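Bench arm pair, shared table: what rules do you post?

Posted in Workshop & Automation, February 2025

Sumaiya Cassim
I've inherited the safety sheet for a two-arm tabletop cell at our community workshop in Hulton. The previous sheet was a single laminated line reading BE SENSIBLE, which has served us about as well as you'd expect. The arms are small, clamped to the edge of a bench, and mostly used for household handling: plates into a rack, that kind of thing. Members take turns, so whatever I write has to make sense to someone who turned up after work and hasn't read a standard in their life.

I've had a go at the proper robot safety documents and came out the other side knowing less. What do people put on the wall? I'm mainly after clutter, cables and who gets to press go. We have 87 members on the access list and I would like to keep them all attached to their fingers.

Kumudini Thambiah
I look after a similar bench at Pultadis and rewrote our sheet last July, after the fourth draft of something nobody read. Keep it to one page. The risk assessment can be as long as you like and live in a folder, but the sheet is for people standing up.

Start with the standards question, because somebody will ask. A small arm is not automatically a safe arm. What matters is the whole job, including what it's holding and what else is on the table. A slow gripper with a dinner plate is a nuisance. The same gripper with something pointed is a different assessment, and you should do it as one.

Our cell in its natural state, dish task under way:
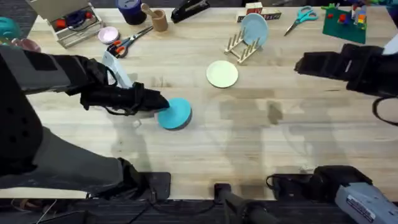
What our sheet says

1. One operator, named on the whiteboard. The operator starts and stops both arms. Everyone else keeps their hands off the table and their advice to themselves.

2. Stop button within the operator's reach, tested at the start of every session. If you have to lean over the bench to get to it, it's in the wrong spot.

3. Both arms count as live if either one is. People will watch the arm that's moving and rest an elbow beside the one that's waiting its turn.

4. Sharps get a decision before power goes on. Ours had two pairs of scissors on the far side, one of them open, and the sheet now says closed and out of reach of either arm, or off the bench. Yes, I wrote the rule and yes, that's our bench.

5. Check the clamps by hand. A clamp that was tight on Friday has had a whole weekend to think about it.

6. Cables: move each arm slowly through its full range and watch the loops. You want enough slack for the reach and not enough to hook a bowl.

7. Nobody reaches in to straighten a plate. Stop, straighten, step back, start. This is the rule people break, always for a plate worth 4 dollars.

Write down near misses too. We use a paper notebook on a string and it has done more good than the folder.

Gayan Liyanage
Just put a fence around it. Problem solved.

Karthik Marikar
Gayan's fence is fine until the first member props the gate open with a chair — ask me how I know. Kumudini's list is close to ours. I'd add a speed limit for anyone in their first few sessions, set in the software and locked, as "go gently" means something different to everybody. And get whoever insures the building to read the sheet before you laminate it. Ours wanted the stop test recorded with initials, and I'd already paid for the laminating.

Sumaiya Cassim
Thanks, all. Stealing number 3 and number 7 word for word. Gayan, I'll pass the fence along to the person who pays for things.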